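From: Manikandan Ramasamy
To: gripper-users list
Date: Jun 18, 2025
Subject: Re: [gripper-users] Jaw drops parts at low grip force, left finger only?

Shireen Adams wrote:
> We have two of the hand-held Paltlow grippers on the bench here, both
> bought at the same time. One of them has started letting go of smooth
> parts when the trigger is held at the light setting. It always slides
> out on the left side first. The width reading looks normal and there is
> no error in the log. I recalibrated it twice and it made no difference.
> Has anyone seen this, and is it the pads or the linkage? I would rather
> not take the linkage apart if I don't have to.
>
> Shireen

Hi Shireen,

We had the same thing in our lab, and for us it was the pad. Before you open the linkage, look at the left pad under a good light with the jaw all the way open. You want to see the top face of the finger, because from the side ours looked fine and I missed it for a couple of weeks.

The log won't help you. Width comes from the encoder, and the encoder has no idea what condition the rubber is in. The fingers closed to the right number every time and the part still slid out.

My first guess was the same as yours. I recalibrated, then checked the linkage for play, then swapped the trigger spring. None of that changed anything. Then Saranya D'Souza on our side suggested closing the jaw on a strip of printer paper and pulling it out slowly. On the right finger it held. On the left it slipped with almost no pull. That took less time than one calibration run.

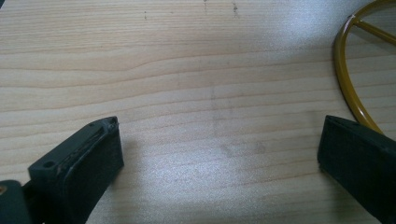

Jaw open over the bench. Scuffed pad on the left finger, nicks near the tip.

The right finger on this unit is in much better shape than the left. I think that comes from how we use it. Most of our operators are right-handed and come in at an angle, so the left finger touches the table first and gets dragged. If your operators do the same you may find the same wear. Ours had 3000 grasps on that pad by the session count, and the Plurnis sheet that came with the spares says to inspect every 200. We were not inspecting at all.

What I did to fix it:

Took the finger off and peeled the old strip. It comes away in pieces, so allow some time.
Cleaned the seat with alcohol and let it dry completely.
Put on a new strip, pressed it in a vise with soft jaws and left it overnight.
Repeated the paper test on both fingers before it went back out.

I changed both pads even though the right one looked usable. With one new and one old the part tends to rotate when you lift it, and I didn't want to chase that next.

One warning. Don't make up for a bad pad by squeezing harder. Baltasar did that here for an afternoon and cracked a finger mount at the screw. A piece of it came off toward his face. He had glasses on and was not hurt, but we now pull the unit from use as soon as it fails the paper test, and glasses are required for anyone at that bench.

You should also think about the data. We threw out 19 sessions recorded after the slipping started, since the operators had changed how they grasped to get around it. Senthil Pai may want to keep yours and tag them, but decide before anyone trains on them.

Spare strips are on back order until July. I have a few left and can mail you 2 if you send me an address off list.

Does anyone know if the Arkora pads fit the same seat? They look a little wider in the drawing and I haven't had one in hand.

Manikandan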